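Teaching the laundry: tips for hand-held gripper demos at home

Jeans are my favorite thing to teach! They're heavy, they have a waistband you can find by feel, and they forgive a sloppy grab far better than a silk blouse ever will. If you've just picked up a pair of hand-held grippers and want to show a robot how your folding gets done, start there and leave the fitted sheets for August.

Clear the surface first. A bed works fine, and so does a table, as long as you can get both elbows out wide without knocking a lamp.

Close the fingers slowly. Your own hand snaps shut on cloth without thinking, but the robot has to copy the speed too, and a fast pinch just pushes the fabric away. I count to 2 under my breath on every grab.

Go for seams and waistbands. Two layers of denim stitched together give the tips something to bite, and the grip will hold while you lift.

Don't cross your wrists! It feels natural halfway through a fold, and it's a pose most pairs of arms can't manage. Set the cloth down, let go, and take hold again from the other side.

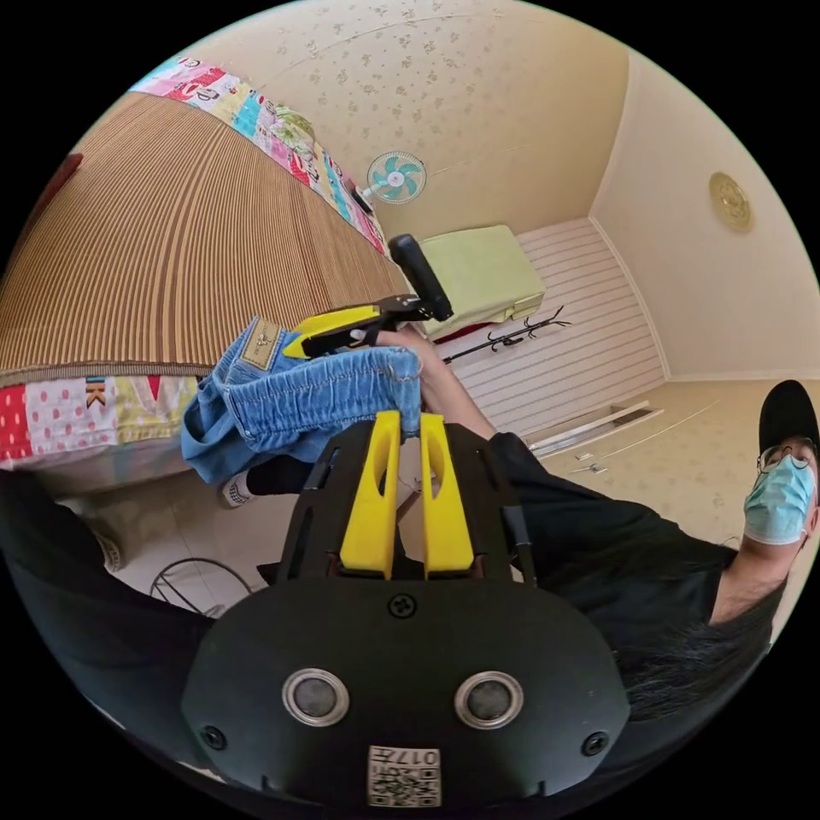

Two grippers on one pair of jeans, yellow fingers at the waistband end or wherever the cloth bunches up.

Keep your eyes on the fingers. When you look off toward the next sock your hands drift, and the drift goes into the demo along with everything else.

Start messy. A pair of pants dropped in a heap makes a better beginning than one laid out flat, and you want a different heap each time. Esben Steinarsdóttir (she got me into all this) shakes hers out and drops them from shoulder height — great fun, and no two land alike.

Keep your fumbles, too, if you recovered from them. A dropped leg that gets picked up again is worth having. Throw out the ones where you gave up and used your fingers.

Stop at 70 folds in one sitting. I once pushed on to 248 and the last stretch was so lazy that I deleted most of it. Wipe the finger pads before you put the grippers away; denim lint builds up fast.

Towels next!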